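Stivetum Cargo Tracking: Frequently Asked Questions

Crude and Products Coverage
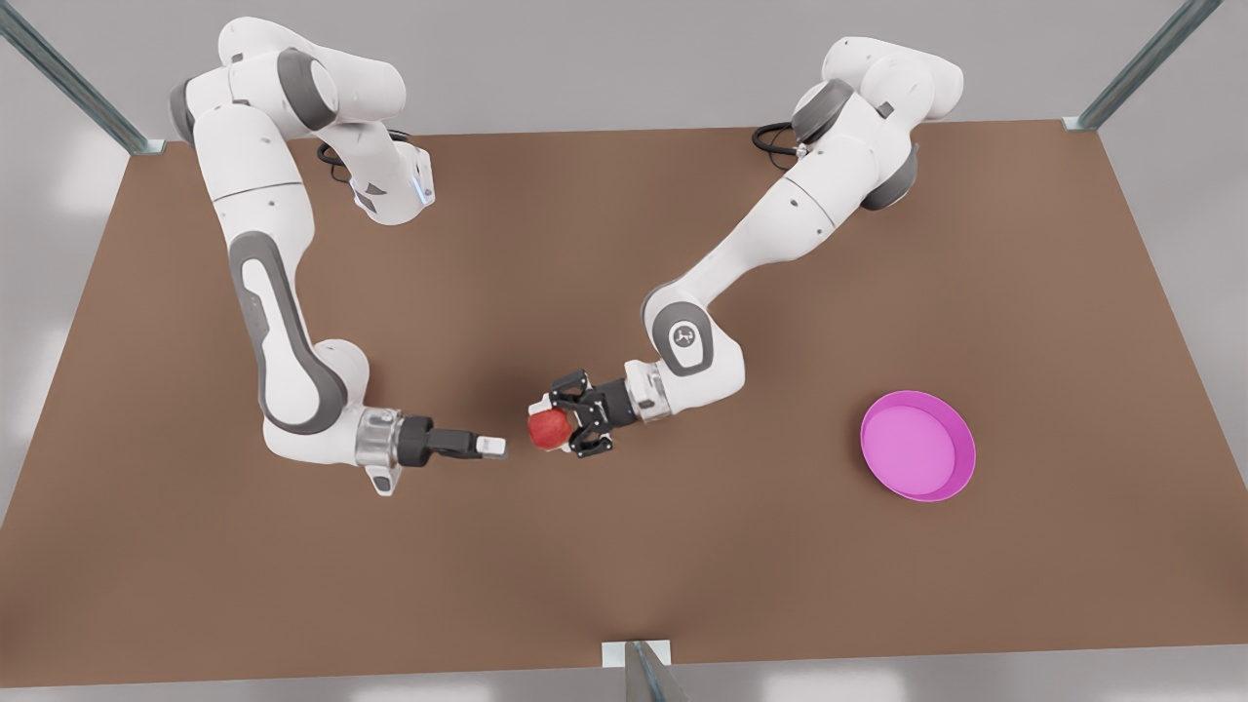
How is a cargo's discharge date determined?

The discharge date is the day the vessel's reported draft first falls by more than the threshold set for its size class while it is inside a terminal boundary. If the draft is not updated at berth, the date of departure from the berth is used and the record is marked "inferred."

How many terminals are covered?

The database holds 1192 terminals that load or receive crude oil, fuel oil, naphtha, gasoline, diesel or jet fuel. Of these, 162 are offshore points, including single-point moorings and designated ship-to-ship transfer areas.

What is the difference between "in transit" and "floating"?

A laden vessel is in transit while it is moving toward a declared or predicted destination. It is moved to floating after 6 consecutive days at a speed below one knot outside a port boundary. Vessels waiting in a known berth queue are listed separately under "awaiting berth."

How are volumes estimated?

Volumes come from three sources, used in this order: port agent reports, bills of lading where customs data is public, and a draft-based calculation. The source is shown in the column VOL_SRC. Draft-based figures assume the density of the assigned grade, so a change of grade will also change the volume in barrels.

Why did a volume change after the cargo had discharged?

Customs filings often arrive weeks after the vessel has left. When a filing replaces a draft-based estimate, the old figure is kept in the revision log and the new one appears in all exports. Revisions smaller than 50 barrels are applied without a log entry.

How is origin assigned to blended cargoes?

Origin follows the load port unless a certificate of origin is available. A cargo loaded at more than one port is split into parcels, each with its own origin. Where parcels have been commingled — most often at storage hubs — the origin is set to "mixed" and no country share is published.

What happens when a vessel turns off its transponder?

The track is paused at the last valid position. If the vessel reappears with a different draft, analysts check satellite passes for the gap and open a provisional cargo record. Provisional records are left out of monthly totals by default. They can be included with the filter PROV=1.

Are ship-to-ship transfers counted twice?

They are counted once, at the first load port. The receiving vessel takes over the cargo ID with a suffix (A, B and so on), and the original voyage is closed with the status "transferred." Exports that ignore the suffix will overstate volumes.

What are Plerneck and Raslow?

Plerneck is the voyage prediction model, which supplies destination and arrival time for vessels that have not declared either. Raslow is the older model. Its output remains available in the archive feed for users who need a consistent back series, but it is closed to new subscriptions.

When is the data refreshed?

Vessel positions are refreshed every hour. Cargo records are rebuilt once a day at 05:00 UTC. The full history is rebuilt on Saturday, and downloads may be slow until noon UTC.

Can I get the data in tons instead of barrels?

Set UNIT=MT in the request. Conversion uses a fixed factor for each grade, and the factors are reviewed every October. Past exports are not converted again after a review.

Who do I contact about a wrong record?

Send the cargo ID and any supporting document through the Tang help desk, which is linked from the account menu. Questions on method go to Junhao Xie, data standards. Please do not send bills of lading by ordinary email.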